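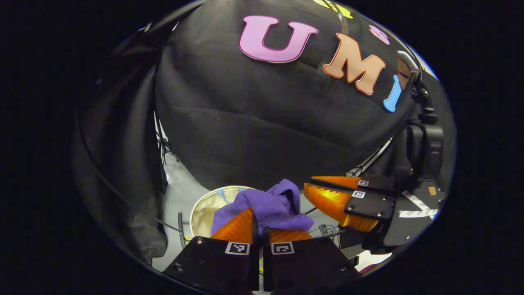

Soft fingertips on a purple cloth, with a second gripper coming in from the right.

Loreo hand-held gripper, soft finger set

The Loreo is a two-finger gripper held in the hand and used for recording handling tasks with textiles and other soft goods. It is sold singly or as a pair for two-handed work.

Order no. 3120: single gripper
Order no. 4000: matched pair
Order no. 515: replacement fingertips, pack of 4

Good practice

Check the finger plate screws before each session. A loose plate shifts the marker and spoils the recording.

Keep the square markers clean and flat. Do not cover them with tape, and do not trim the white border. Replace any marker that is scratched or lifting at a corner.

Close the fingers on cloth slowly and stop when it holds. Pulling hard on a snagged knit can tear the fingertip – let go and take a fresh grip.

With two grippers, agree who moves first at a handover. Fingers should meet the cloth from different sides and should not touch each other.

Route cables away from the operator's feet. Wipe fingertips with a damp cloth only, no solvents.

Using the recordings on a robot

Fingers fitted to an arm must match the hand-held set. Your own risk assessment is still needed for the full cell, including the arm and the work area.

Handling notes by Urho Manninen, Vainio. Last revised 4 Sep 2022.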